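September 2025
Handheld gripper, wiping and picking demos, Kirngate bench

Picked up where Mareike left off. Her note on the whiteboard read "tracking fine, operator less so," and I will assume she meant herself.

State of the set: 779 demos recorded, target for this task is 3000. At the present rate we finish in April, if my wrist does. The policy trained on the first 600 (run name Hitutano, don't ask, Mareike names them) goes to the right place, opens wide, and then closes with great confidence a little above the object. It learned that from us. I went back through the early demos and there we are, all of us, hesitating at exactly that height while we make up our minds.

So, new house rule for demos: decide first, then move. If you have to think, think before you press record. Demos with a pause on the approach get tagged HESITANT and stay out of the training set until we know what to do with them. I have tagged a lot of my own. Mareike's are smoother, and she has been gracious about it in the way that makes it worse.

Started on the bare-table segments in the afternoon. We had none in which the gripper comes down, looks at nothing, and leaves again, and the policy badly needs to hear that an empty table is a legitimate state of affairs. At the moment it grabs at wood grain. Twice it went for a glare spot, closed on it, and carried it carefully to the tray. 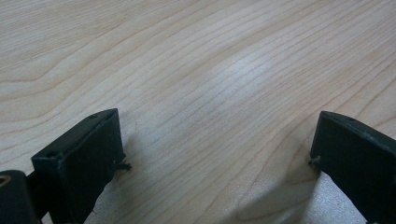

Bare-table view, fingers open. Glare patch near the middle of the table, frayed bits on the inner edges of both fingers.

The fingers need attention before we go much further. The top rims are worn and the left one is a bit chipped. Those wisps are in the camera's view, and I would prefer that the network not grow fond of them. Trim or replace? If we replace halfway through, the first 779 have one look and the rest another. My vote is to trim now, keep the fingers on, and record one block with the spare Nolte pair so that there is some variety on purpose. Mareike votes for replacing everything and starting over, but she said it on her way out the door, so I am not counting it.

Glare: tried turning off the lamp over the bench. Exposure went up, the video got noisy, tracking dropped out in 3 takes. Lamp back on. Next attempt is to leave the lamp alone and change the angle of approach between takes, so the bright patch wanders about and stops looking like an object with a fixed address.

Also, the trigger spring squeaks at half travel. Harmless, but it is on every audio track, and Puretti want audio.

To do
- trim both fingers, take a close-up before and after
- more bare-table takes, varied height, no dithering
- retrain without the HESITANT ones, compare closing height with Hitutano
- oil the trigger
- ask Mareike whether "starting over" was a joke

K. Yensuk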